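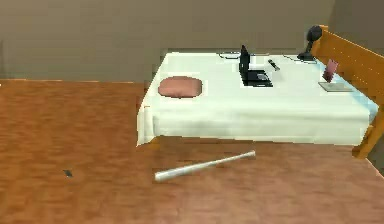 **Housekeeping Operations I — Handout for Unit 5: Linen Handling and Stock Control**

Instructor: Elaine Evangelista
Issued Friday, January 12, 2024

Students are expected to have read this handout before the practical session. The terms introduced in it will be used without further explanation in Units 6 and 7.

## 5.1 Par levels

A *par* is the quantity of linen needed to dress every bed in the property once. A hotel that keeps a single par has nothing in reserve: no room can be made up until its own sheets come back from the laundry. Most properties therefore hold several pars, divided among the beds, the floor closets, the laundry and the central linen room.

The number of pars depends on the following:

- whether the laundry is on the premises or contracted out
- the time between pickup and return
- the usual length of stay
- storage space on each floor

Take the Lilus, an 80-room property with one bed in each room and two sheets to a bed. One par is 160 sheets. At four pars the hotel should own 640 sheets. If the July inventory finds 97 fewer than that, the shortfall is 97 sheets, and the loss rate is 97 divided by 640, or a little over 15 percent. Students should be able to carry out this calculation without a worked model.

## 5.2 Sorting and transport

Soiled linen is sorted in the laundry, by fabric and by degree of soiling. It is not sorted in the guest corridor. Stained items are tied in a knot at one corner so that the laundry staff can pull them before the main wash. Wet items travel in a separate bag.

Clean and soiled linen must never share a cart compartment. Where only one cart is available, the soiled bag hangs at the end away from the clean shelves and is emptied before it is full.

## 5.3 Rest and rotation

Cotton sheets last longer when they are allowed to rest on the shelf after pressing. Freshly laundered stock goes to the bottom or the back of the pile, and stock for use is taken from the top or the front. Without rotation, the same few sets are washed continually while the others yellow along the folds.

## 5.4 Corners

Two finishes are accepted in this course. The *mitered corner* is folded at an angle and tucked under the mattress at the foot. The *square corner* is folded so that its edge falls straight down. Either may be used in the practical, but both foot corners of a bed must match.

Common faults:

1. Sheet placed off center, leaving too little to tuck on one side.
2. Tuck made before the sheet has been pulled smooth.
3. Hem turned with the wrong side up at the head.

## 5.5 Discards

An item is discarded when it is torn beyond mending, permanently stained, or thin enough to show the hand through it. Each discard is entered in the linen log with the date, the item, and the reason. Discarded sheets may be cut down for cleaning cloths — these must be dyed or marked so that they do not return to guest stock.

## Preparation for the practical

Groups will be led by Kamonchanok Nakpan and Lech Nowicki. Each student will strip and remake one bed and complete one page of the linen log. Section 5.1 will be tested in writing; calculators are permitted. Questions about absences should be sent to Dzintra Kalniņš in the program office.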